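Sunday was processor day, and I'd been looking forward to it all week! The old tower has been waiting for a faster chip since July, and I finally got one for 50 bucks.
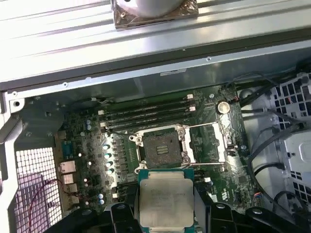 I love this part. Levers open, notches lined up, no pushing at all. Špela Petek taught me that years ago and I still hear her voice every time.

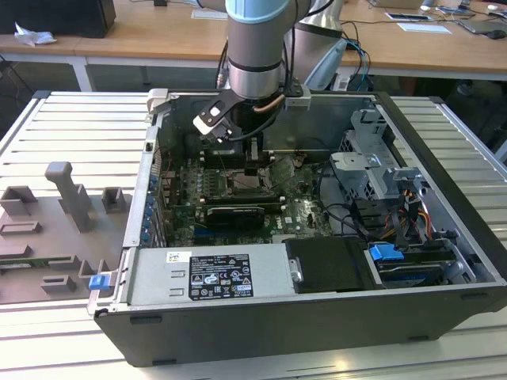
Do you need new thermal paste when you swap a chip?
Every single time, and wipe the old stuff off first.

Next up is dust, more than I'd like to admit (those drive bays!).
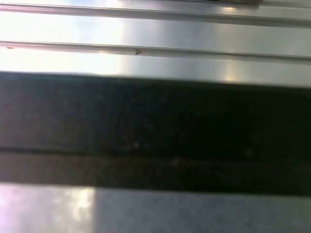 Then I want to tidy the power cables and maybe add memory. So much fun!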